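# Why does your cocoa go cold?

I have a bad habit. I make a cup of cocoa, I start reading, and I forget all about it. By the time I get to the end of the chapter, my lovely hot drink is as cold as a puddle. Yuck! So where did all that heat go?

First you need to know what heat is. Everything is made of tiny bits called molecules, and they never stop jiggling. In a hot drink they jiggle like mad. In a cold drink they jiggle too, only slower. When fast ones bump into slow ones, they pass some of their jiggle along – a bit like bumper cars.

So the fast molecules in your cocoa bump into the cup, and the cup gets warm. Then the cup bumps into the air and the table (and your fingers, which is the nice part). Bit by bit, the heat spreads out into the room.

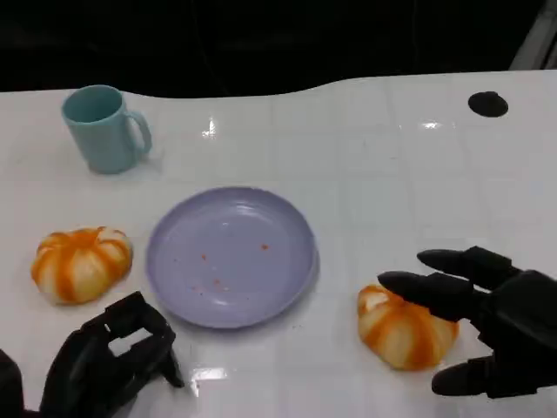
Heat also sneaks out of the top. The very fastest molecules on the surface of the cocoa leap right out into the air, and that's called evaporation. They take a lot of heat with them when they go! The cloudy wisps you see over a hot drink are tiny drops of water that form when the escaped molecules cool down again.

Does the heat ever run out? Nope. It's all still there, warming up the room by a teeny amount. Your drink stops cooling when it's the same temperature as the air around it.

## Try it yourself

Ask a grown-up to help you with the warm water. You'll need:

- 3 cups that are all the same
- warm (never boiling!) water
- a saucer
- a thick wool sock

Pour the same amount of water into each cup. Put the saucer on top of one, pull the sock up around the second, and leave the last one alone. Now go and play. Come back when you've finished a game and dip a clean finger in each.

Which one do you think will be warmest? Write down your guess before you start – I got mine wrong the first time, and I was so sure about that sock!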